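**Notebook, media and negotiations desk. September 12, 2020**

Came in on a weekend to finish the coding sheet for the ceasefire talks coverage, and I'm glad I did, the building is quiet and the thing finally works! Notes below while it's fresh. Page refs are to the blue binder.

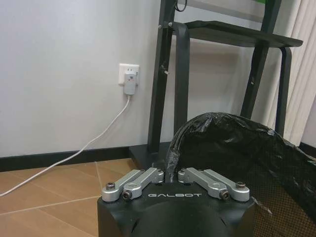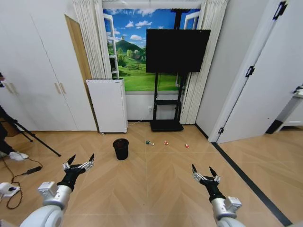

Basket with the black bag over it, and the wastebasket with litter on the floor.

**Where we are**

196 front pages in the set now, all from July, all with at least one item on the talks. The last 12 came through the Nurden archive yesterday evening and they are lovely clean scans, much better than the first batch. I went through them twice. Two are the same edition with different mastheads (early and late printing), so I kept both and tagged them as a pair. Whoever codes next: please don't merge them. The headline changed between printings from "will attend" to "expected to attend" and that is exactly the kind of shift we're after.

**The verb ladder**

This is the part I'm excited about. I'd been coding headlines as optimistic / neutral / pessimistic and it was mush, two coders could look at the same page and land on opposite ends. So this morning I threw that out and coded only the main verb, on a ladder:

1. refuses
2. doubts
3. weighs
4. is expected to
5. agrees to
6. arrives

Re-coded 50 pages blind, then compared with my old sheet from the Howells folder. Agreement with myself went way up (yes, I know, one person agreeing with herself a few weeks apart is a low bar, but the old scheme couldn't even manage that). What surprised me is how much of the coverage sits on rung 3. "Weighs," "considers," "is studying," "has not ruled out." Whole weeks of it. The delegations were supposedly swinging between yes and no, and the papers hardly moved off the middle rung until the invitations went out.

Problem cases:

- Quoted verbs. "Minister: we will go." Is that the paper's verb or the minister's? For now I code the quoted verb and put a Q beside it.
- Headlines with no verb at all. Lots of these in the Arabic set ("The delegation on the road to the talks"). Coded from the first sentence, marked N. I'm not thrilled with this, ideas welcome.
- Translated headlines. "Likely" in our English versions covers at least three different phrases in the originals. I want to go back to the originals for every rung 4. Long job, worth doing.

**Unnamed sources**

Started a second column for sourcing: named, unnamed, none. Only done for the same 50 so far. Unnamed sources cluster around the "expected to" pages, which makes sense when you think about it, a delegation that wants to keep its options open will talk, and then deny. I'd like to see whether the hint from the foreign ministry's press appearance shows up in the papers the next morning as a named or unnamed source. I bet it splits by paper. Don't have enough to say yet.

**The Sestance transcripts**

Opened the press conference transcripts from Sestance. Fantastic material, a bit of a mess. The full set runs to 3,000 pages, and the questions are in there as well as the answers, which I hadn't dared hope for. You can watch a reporter ask the same thing three different ways and get three slightly different levels of commitment back. I read far more than I needed to. The speaker labels drop out partway through the second file, so anything after that needs checking against audio before we quote a word of it.

**Naming**

We keep calling the whole project different things in different files. I've gone with Dritasness for the folder and the sheet. Old file names left alone so links don't break.

**To do**

- Originals for all rung 4 headlines
- Second coder for the ladder, somebody who hasn't heard me go on about it
- Sourcing column for the remaining pages
- Ask Nurden whether inside pages exist for the paired edition
- Check the date line on p. 41, it reads like a Friday paper but the story says "yesterday's session" and there was no session on the Thursday
- Print the ladder and tape it up by the scanner

One last thing before I lock up: tried the ladder on a few editorials just for fun and it falls apart completely, every second verb is "must." Might need its own rung, or its own ladder. Picking that up on Monday.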